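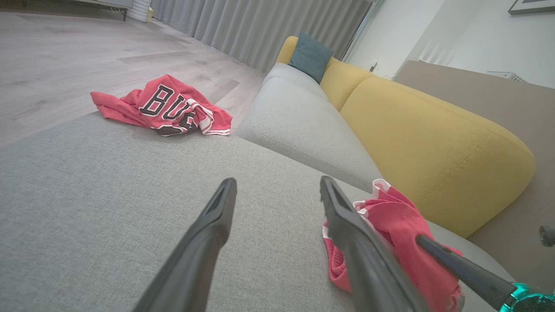
Duscombe Clothing Swap Moves to Bigger Hall and Adds a Repair Night

DUSCOMBE – The Duscombe Clothing Swap is back in December, and it has more room than it has ever had. After three winters squeezed into the side room at the library, the free community swap is moving to the Priduna Hall on Tadon Street, where the doors will open at 10 a.m. on Sunday and stay open until 4 p.m.

The idea has stayed the same since the first one. Bring clean clothes you no longer wear, hand them in at the front tables, and take home whatever you like from the racks. There is no charge, no points system and no limit on how many things a family can carry out. People who have nothing to bring are every bit as welcome as people who turn up with a full trunk.

Last winter the side room got so crowded by lunchtime that the line went down the front steps and past the bike rack (in sleet, too, and hardly anyone left!). The hall has a level entrance, a proper coat check, two changing areas with mirrors, and enough floor for 36 full-length racks. That means children's clothes can finally have their own section instead of sharing a corner with the winter boots.

Sports clothes get their own section as well, and we are really excited about this one. Parents have been asking for it ever since the swap began. Kids grow out of team shorts, jerseys, cleats and shin guards in a single season, and a lot of that gear has plenty of wear left in it. The youth basketball and soccer leagues in Duscombe have both agreed to put the word out to families, and the swap will take uniforms from past seasons, practice clothes, warm-up jackets and swim team suits that still have their tags. Numbers and names on the back are fine. Last year a retired softball jersey went to a grandmother who wanted it for gardening, and she was back in the spring to show it off.

New this year: the Evangelista Repair Night

The Evangelista Sewing Room, which has been teaching evening classes above the old bakery for 7 years, will host a free repair night on the Thursday before the swap. It runs from 6 p.m. to 9 p.m. in the small room at the back of Priduna Hall, and no sign-up is needed.

Bring the thing with the missing button, the stuck zipper, the hem that came down in October. Students and teachers from the sewing room will have six machines set up, along with hand-sewing supplies, patches, elastic and a huge jar of buttons that has been building up since the room first opened. They will fix small jobs on the spot and are happy to show you how to do it yourself if you would like to learn. Larger jobs, such as a torn coat lining, can be talked over that night and picked up later.

Anything repaired can go home with you or straight onto the racks for Sunday. The sewing room tried a very small version of this in the spring, with two tables and one machine, and mended 58 pieces in a single evening. The favorite was a child's dinosaur raincoat with a ripped hood, which was claimed within minutes of the swap opening.

What to bring and what to leave at home

The swap accepts clothes in every size from newborn to adult, along with shoes, belts, scarves, hats, gloves and bags. Winter coats and snow pants are always the first to go, so if you have been meaning to clear out the hall closet, please do it now. Plus-size clothing and men's work pants were in short supply last year and would be very welcome.

Everything should be washed and dry. A small stain or a loose seam is okay as long as you pin a note to it, and the repair night crew can often help. The swap cannot take underwear, used socks, pillows, bedding or anything with a strong smell of smoke.

Early drop-off is open at the library front desk during normal hours for the whole week before the event. Dropping off early is a big help, as it lets the sorting crew get things onto hangers before the doors open. On Sunday itself, drop-off closes at 2 p.m.

Getting there

Priduna Hall is a short walk from the Tadon Street bus stop. Parking in the lot behind the hall is free all day Sunday, with spaces near the side door kept for people with limited mobility. The first hour, from 10 to 11 a.m., will be a quiet hour with the music off and fewer people let in at a time. Strollers can be left at the coat check. Hot cider and coffee will be served by the door, and there will be a table of board games and picture books for kids who have had enough of trying on sweaters.

Clothes still on the racks at closing will be boxed and offered to the school clothing closets in Duscombe, with coats going out first.

Lend a hand

Helpers are still needed on Saturday afternoon to put up racks and on Sunday from 4 p.m. to take them down again. No experience is necessary, and shifts are two hours long. Helpers get soup, and a first look at the racks before the doors open. Spare hangers are needed too, wire or plastic, in any quantity.

About the Duscombe Clothing Swap

The Duscombe Clothing Swap is a free neighborhood event held each winter. It began with a few folding tables and a borrowed coat rack, and 129 households took part last year. It is run by residents, with space and supplies given by local groups.

For questions, helper shifts or large drop-offs, stop by the library front desk and ask for the swap folder. Flyers for windows and notice boards are available there too.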